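Notes on the sound mix in Odari

I saw Odari a second time last night, at the Zisomard, mainly to check something about the dialogue. On first viewing I thought the theater's center channel was low. It sounded the same in a different row, so I now think it is in the print.

The first reel is fine. From the wedding sequence on, the songs sit well above the speech, and the level does not come back down when the music stops. The courtroom scene suffers most. Arif Karunaratne delivers the long statement in one take, close to a whisper, with a ceiling fan running over him. I lost the name of the witness both times, and the plot depends on it.

The running time on the poster is 11 minutes longer than what was shown. My guess is that the second duet was trimmed, as the cut into the train station is abrupt and the song fades in the middle of a line.

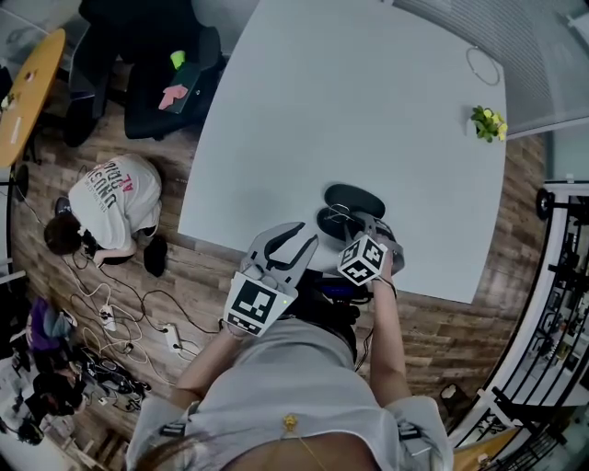
At the table, one gripper in each hand.

Seneviratne's camera work is steady and mostly at eye level. He uses a long lens for the crowd scenes, which flattens the market street but keeps the faces sharp. The night exteriors are grainy. The day interiors are not, so I would blame the stock or the exposure, not the projector.

The soundtrack is out on Clomov, cassette only, at 399. The duet is there at full length. A disc is listed for March. I will wait for that before comparing the song levels with the film.

Posted 29/10/2000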